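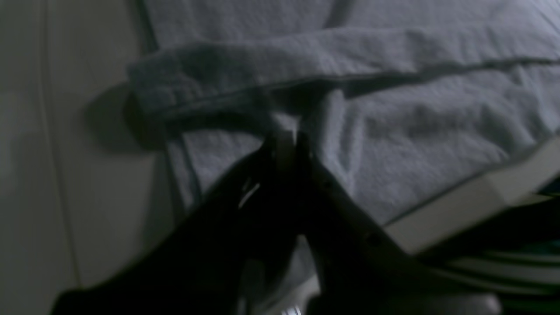
Jacket copy on mystery novels gives away too much, and it has been getting worse. I read the back cover of a paperback last week that told me who was dead, who was suspected, and that the sister had been lying about the train. The sister and the train come up on page 140. A mystery needs very little to get going. Give me a dim room and a piece of gray cloth, tell me someone cares what happened there, and I will read 30 pages without complaint. I don't need the rest of the plot laid out before I have paid for the book.

I understand why publishers do it. A blurb has to do its work in the time it takes someone to pick up a book and put it down again, and a vague blurb sounds like every other vague blurb. "Secrets will come to light" could go on the back of anything, including most cookbooks. So the copywriter reaches for something specific, and the specific things in a mystery are the things the author has been hiding.

Still, there is a difference between the setup and the middle. The setup belongs on the cover. The middle is what the reader bought. When the copy runs past the first quarter of the story, I spend that whole stretch waiting for something I already know about, and every scene the author built to make me uneasy just makes me impatient.

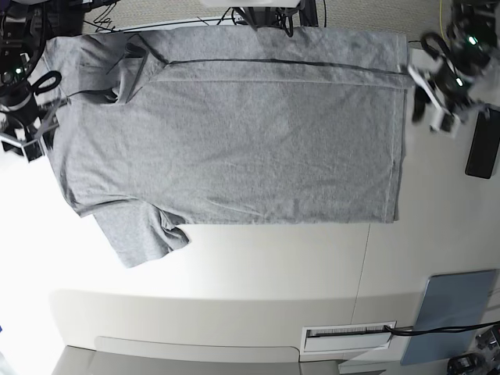 The example I keep going back to is The Naroso Ferry, which our reading group took up in November. It is a quiet book, 424 pages in the Brirkitz Press edition, and for a long time it looks like a story about a marriage. The husband goes back to his hometown to sell a house. He is slow about it. He has lunch with people. Only in chapter 8 do you learn that he was there on the night of the accident, and when you do, all those lunches turn into something else.

The back cover says he was there on the night of the accident. It says so in the second sentence.

Half of our group had read the cover and half had borrowed the older Sikora hardcover, which has nothing on the back except a few lines about the river. We might as well have read two different novels. The people with the hardcover talked about being fooled, and about going back to the early chapters to see how it was done. The people with the paperback said the beginning dragged. I had the paperback. I thought the beginning dragged too, and I now think I was wrong, but I can't go back and read it the other way.

Some readers say they don't mind. They like to know where a book is going so they can watch how it gets there, and a few at our desk read the last chapter first on purpose. That is fine. Anyone who wants the ending can turn to it. The reader who doesn't want it has a harder time, since the back cover is the first thing you see when the book is lying face down on a table.

I would also question how much all this detail sells. When people ask me for a mystery, they ask for a place, or a mood, or something like the last one they enjoyed. They want it set in winter, or they want it short, or no children in danger. In 23 years of handing books across a counter I can't remember anyone asking for one where the sister lied about the train.

My own rule would be simple. Nothing on the cover that happens after the third chapter, and no use of the word "twist." A reader told there is a twist will look for it on every page – and usually find it early.

Until then I have gone back to an old habit. I read the first page standing at the shelf, and if I like the sentences I take the book home and leave the back of it alone until I am done. We have started doing something similar with the display by the front door, where the mysteries now stand face out with a card giving the setting and the length. The Naroso Ferry is up there in the hardcover. The paperback is on the regular shelf for anyone who wants it.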